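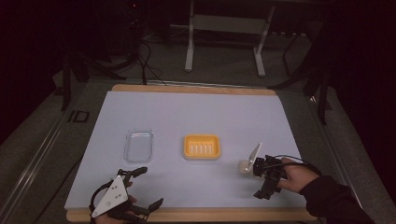
Workbench tips for perception and planning software
Curnetberg Household Automation Group
Revised August 19, 2024

Lay a plain, pale sheet over the work surface before recording. Smooth it flat; creases may be labelled as edges.

Clear plastic containers are difficult for depth software. Light the bench evenly and check the mask for each container before saving the session. Where the rim is lost, adjust the lamp and record again.

Leave a hand's width between items. The Plusis planner rejects grasps when neighbouring outlines touch, and small round items should be kept well away from the bench edge.

Tracking markers should be wiped with a dry cloth. If the software loses a marker for more than 3 frames, stop and recalibrate.

Tie back cables and dark sleeves so that they do not cover the markers.

Name each file by task, then by colour of the main item. Batch 146 was renamed in February for this reason.

Run the Lutetti replay check before closing the program, and keep the log for seven days.

Corrections to this page may be sent to Remigiusz Czerwiński, Software Tooling.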